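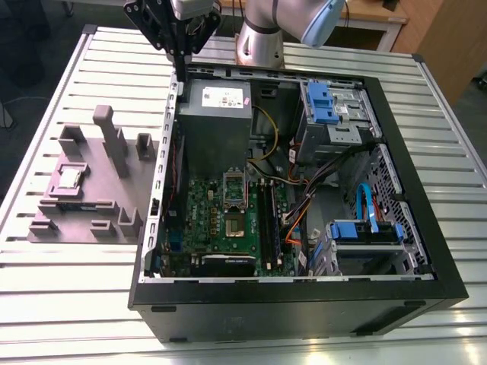 Laltora Refurb Line – Cell Safety and Procedures Group
Print this thread | E-mail to a colleague
Filed under: Work instructions > Robot cells > Desktop towers

Thread: Draft rule 2, socket open / arm home

benchside_k
Putting this up for comment before the June revision. Proposed wording for the tower cell:

"No person reaches into the case while the CPU socket bracket is up unless the arm is in protective stop and the cell key is out."

At present the sheet only says "arm idle". Idle isn't defined anywhere. The CPU sits in its recess on the fixture tray, the bracket is lifted, the gripper hangs a short way off the case, and to someone walking up it looks parked. It could be parked or it could be waiting on a vision check. You can't tell by looking at it.

ohmsweetohm
Agree with the key. Don't agree with tying it to the bracket. The hazard is the arm, and the arm doesn't care what the socket is doing. If you write it this way people will decide it's fine to reach in when the bracket is down.

benchside_k
Fair point. The bracket got in there on account of the pins. We had bent contacts on job 324 and again on 570, both with a hand in the case while the socket was open. That's a product damage rule and I've mixed it up with a people rule.

ohmsweetohm
So split them. One for hands, one for sockets.

torx_and_tea
I'm on the Kudov side and we run the same task with a different arm. Our sheet has them separate and it works all right. Ours also covers cables, which I'd like to see in yours. On a tower like the one at the top there's a bundle running from the drive area across the middle of the case to the board. Ours says loose cabling gets tied clear of the socket before the program is started, and the operator initials for it. Took the crew a while to get used to the extra step and there was grumbling.

greyslat
Not keen on tying cables. Every tie is something else to cut off at the end, and somebody leaves the offcut in the case. We route by hand and put a clip on the drive cage. Same result, nothing to trim.

torx_and_tea
A clip is fine by me. What matters is the sheet says "restrained", not "tidy". Tidy means something different to everybody.

benchside_k
Will use "restrained clear of the gripper path". Method left to the operator.

su_shift_lead
From the Su site. What do you do about the case itself? Ours are laid on their side on the slatted table as well, and the draft says nothing about fixing them down. If the gripper catches an edge the whole tower can shift and every taught position is out. We clamp to the slots and recheck the reference point after any stop.

greyslat
A full tower with the supply still in it doesn't go anywhere. Clamping is overkill.

su_shift_lead
It doesn't go far. It only needs to go a millimetre or two. I'd want it in the standard.

ohmsweetohm
With Su on this one. Also, recheck after a stop should be mandatory, clamp or no clamp.

benchside_k
Revised draft, form 636:

1. Hands in the case: protective stop on, key out, key on the person. Applies at all times.
2. Bracket up: no tools or hands over the socket except for the inspection step.
3. Cables restrained clear of the gripper path before start.
4. Case clamped to the table. Reference point rechecked after every stop.
5. CPU goes back in the tray recess if the job is paused for a break. It does not stay in the gripper.

greyslat
I still object to 4, clamp part only. Please record it.

benchside_k
Recorded. The Zillora auditors want our reasoning on fixturing anyway, so both views will go in the notes.

torx_and_tea
For 5, does "break" include shift change? Ours does.

benchside_k
Yes. I'll add the words.

7 people found this thread useful | Share (2) | Print | E-mail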